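## 4. How rumors about player sales were read and sorted

We turn now to the part of the project we enjoyed most. Soccer writing in the weeks before a transfer window has a grammar of its own, and once you start to notice it you can't stop. A club is "open to offers." A defender is "understood to be unsettled." An owner "would listen." None of these phrases commits the writer to much, yet supporters read them with great care and often act on them, by holding off on a season ticket or by turning up at the training ground with a banner.

The collection holds 854 short news items about possible player sales at two clubs, Cornovton and Kekau. Both were up for sale during the period we studied, and that is what makes them such a rewarding pair. At Cornovton the owner spoke to the local press often and at length. At Kekau he hardly spoke at all, so writers there had to lean on agents, former staff and each other. We kept an item if it named a player, named or hinted at a move, and appeared before the move was either confirmed or ruled out. Match reports with a single closing line about a transfer were left out, although some of those closing lines were very tempting.

### 4.1 Sorting the items

Each item went into one of three groups, according to who seemed to want the sale. In the first group it was the club, usually to bring down wages before a takeover. In the second it was the player or his agent. The third group was for items in which the wish to sell had no clear owner at all ("a move could suit everyone"). We had expected the third group to be a small bin for leftovers, and were delighted to find it full of some of the richest material in the collection.

Ritva Mäkelä drew up the first version of the reading guide, which we call Ilari, and tested it on the early Kekau items. Her version asked the reader to underline the verb that carried the doubt ("may," "could," "is said to") and then find the person nearest to it. It worked well for plain news items. It worked badly for columns, where doubt is spread across whole paragraphs and the nearest person is often the columnist. The revised guide asks for the verb and the source separately, and lets the reader leave the source blank.
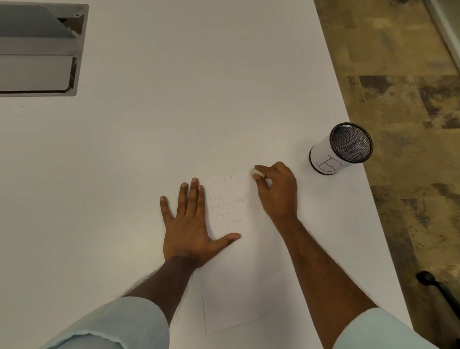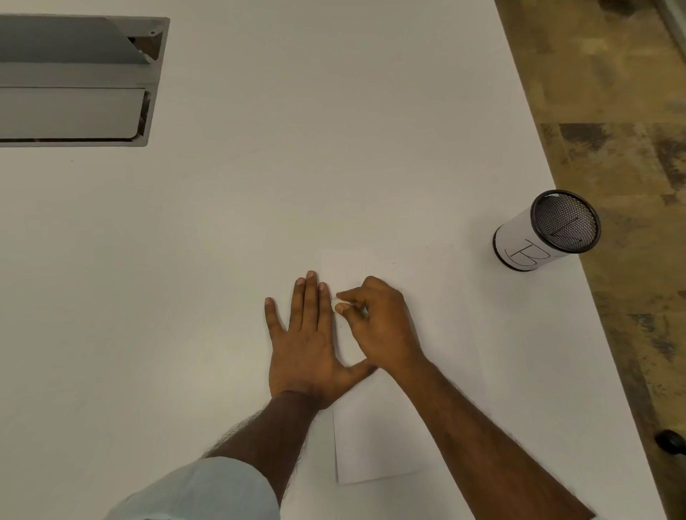
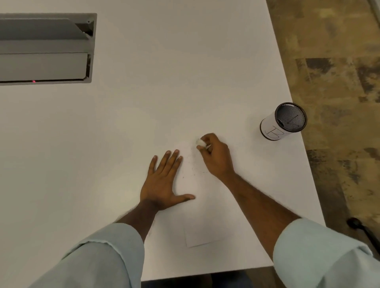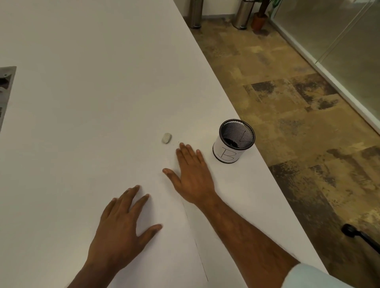
*Figure 2. White tabletop, seen from above.*

Disagreement between readers was most common over items that quoted another outlet. Take a Cornovton piece saying that a midfielder "has been offered around, according to reports abroad." Does the club want the sale, or does the foreign report? Under the revised guide we follow the claim back to the first source named in the item and stop there. Going further back is a wonderful way to lose an afternoon, and we did try it, but the older reports often pointed in a circle.

A second source of trouble was the agency Grgić, which represented players at both clubs. Items that mention the agency tend to sound like club news even when every fact in them could only have come from the player's side. We put such items in the second group only if the agency was named or a representative was quoted. When the item merely sounded like an agent talking, it stayed in the third group with a note in the margin.

### 4.2 What the owners' talk did to the wording

The contrast between the clubs is striking on a first read. Cornovton items borrow the owner's own words, and they borrow them for a long time. A remark he made in October about wanting the squad to "pay its way" was still turning up much later, attached to players he had never mentioned. Kekau items have no such phrase to lean on. Their writers reach for the weather of the club instead: the mood at training, an empty seat in the directors' box, a striker waving a bit too long after the final whistle.

We find this fascinating, and we think it matters for how takeover stories are studied. Earlier drafts of our plan treated a silent owner as a lack of data. Reading the Kekau material changed our minds, as silence there has a clear effect on the page. Items grow longer, the sources grow vaguer, and the third group swells.

One caution before the results. A sale that was reported and then failed to happen is not proof that the report was wrong when it was written. Offers are made and withdrawn, and buyers for a whole club can freeze every smaller deal while they look at the books. For that reason we don't score items as true or false. Section 5 looks at the wording alone, starting with the verbs of doubt and then moving on to the sources.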